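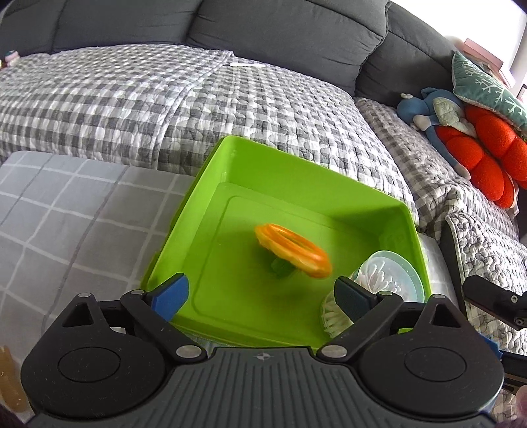
Sorting toys before a move, how do you do it?

stolau_mom
Moving from Seddale to Drinetbridge in March with a toddler. 60 boxes already and toys are still everywhere. Do I pack them all early or leave some out? Last move we packed everything and had 3 days of screaming. Also what do you do about play food, it gets into every room.

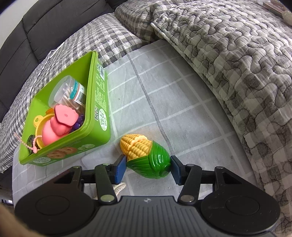 The corn, every time.

boxedup2000
Leave one bin out. Only one. Fill it the night before and it rides in the car with you, not the truck. Everything else goes now, while kid is asleep. We did Veres to Stolau that way, 152 miles, fine. Label the side of the box, not the top, you cant read the top once they're stacked. And dont wash the plush first, just do it at the other end.

quietporch
Agree on the one bin. Ours is plastic so it wipes down. I'd let the kid pick a few of the things tho, mine had opinions. Pull out anything tiny before it goes in the car.
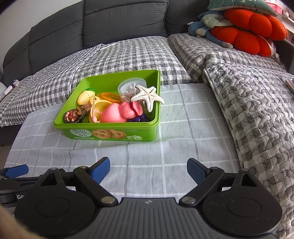 Green bin, toys in.

Oh and tape a list inside the lid of the big boxes. Took me two moves to learn that. Play food I just donate half.

dk_veres
just buy new toys when u get there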